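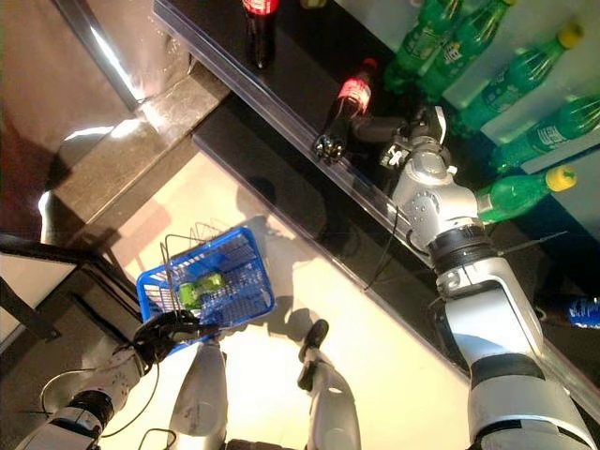 Cuaderno del taller, agosto de 2019

Etiquetas de papel para botella, prueba de adhesivos. Seguimos con los dos candidatos: la cola de caseína de Enwood y la dispersión acrílica de Ploltlow. Lote de 500 botellas de vidrio para cada una, 1000 en total, todas con el mismo papel estucado.

La caseína agarra bien en vidrio frío, pero ha llegado más espesa que la muestra anterior. Hubo que bajar la velocidad de la etiquetadora y limpiar el rodillo dos veces. La acrílica corre sin problemas; a cambio, las esquinas inferiores se levantan al secar. Probar con una película algo más gruesa – el ajuste del rascador está en la tercera marca, pasar a la cuarta.

Inmersión en agua con hielo: separadas 100 de cada lote. Las de Enwood siguen en su sitio al sacarlas, con alguna arruga junto al solape. Las de Ploltlow se deslizan si se aprieta con el pulgar. Repetir con el agua del otro grifo, que es más dura.

El contador de la máquina marca 1557 y no cuadra con las hojas. Creo que suma también los arranques en vacío. Ponerlo a cero antes de cada tanda y apuntarlo.

Pendiente:
Pedir a Dixit otro bidón, el último tenía grumos en el fondo.
Mirar el lavado con sosa para las retornables de Trulemlow, quieren respuesta antes de diciembre.
Cambiar la junta de la bomba de cola, gotea.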